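Print this page | E-mail this page

Review: Vumivix Group Savings Kit

Altirness has run village savings groups for a good while, and for most of that time we put our own kits together: a metal cash box from whoever had them, padlocks, passbooks from a print shop, and a ledger that one of us ruled by hand. Last year we bought the ready-made kit from Vumivix instead and used it with new groups in and near Ogola. I have now sat through enough meetings with it to say what works.

What you get

The kit is a steel box with three locks, three keys on separate rings, a group ledger, member passbooks, a rubber stamp with an ink pad, two cloth money bags and a laminated card with the meeting steps. Everything fits inside the box with the lid shut, so it can be carried to a meeting by one person. Ours arrived in November in good shape, apart from one ink pad that had dried out.

The box is the best part. The hinges are on the inside and the lid sits flat. Our old boxes had outside hinges that anyone with a screwdriver could take off, and members noticed the difference before we mentioned it. The three locks take different keys, which is the whole idea: three key holders have to be in the same room before the money comes out.

The ledger

I have mixed feelings here. The pages are clear and the columns are in the order that money moves in a meeting — savings first, then loan repayments, then new loans. A record keeper with a few years of school can follow it after two or three sessions. The paper is thick enough to stand erasing.

The trouble is the loan page. It has one line per loan and no room for a part payment. Most of our members pay back in small amounts as they sell things at market, so the record keepers end up writing in the margins. By the end of a cycle some pages are very hard to read. The social fund also gets a half page at the back, and it needs at least a full one.
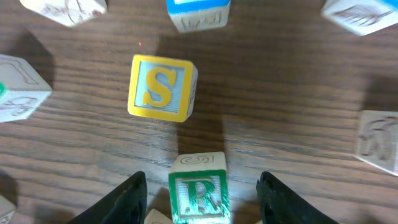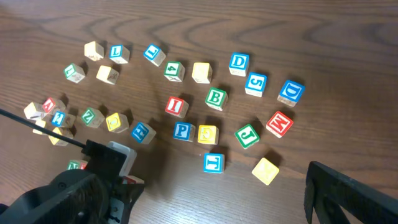
Wooden alphabet blocks on a wood tabletop.
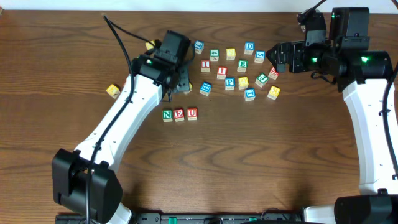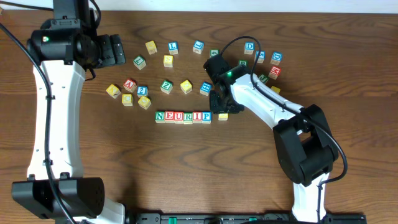 Passbooks and stamps

The passbooks use stamps in place of written numbers, and each stamp is worth one share. A member can buy up to 5 shares at a meeting. People who don't read can still look at their own book and know where they stand, and that matters more to me than anything else in the box. The covers are card with a thin coating. They curl in damp weather, but the binding has held.

The stamp is small and the handle gets slippery. We bought spare ink pads in Rurkdale and would tell anyone else to do the same before the first meeting.

Cost and ordering

One kit costs $100 with shipping on top. Our homemade version was cheaper in parts, but it took staff days to put together and no two were alike. Replacement ledgers can be ordered alone. Replacement locks can't, so if a key goes missing you will be buying a padlock that doesn't match.

Would we buy it again?

Yes, for new groups. For groups that already have a sound box I would order just the passbooks and keep your own ledger, especially if your members repay loans a little at a time. I have written to Vumivix about the loan page and will add a note if they change it.

Print this page | E-mail this page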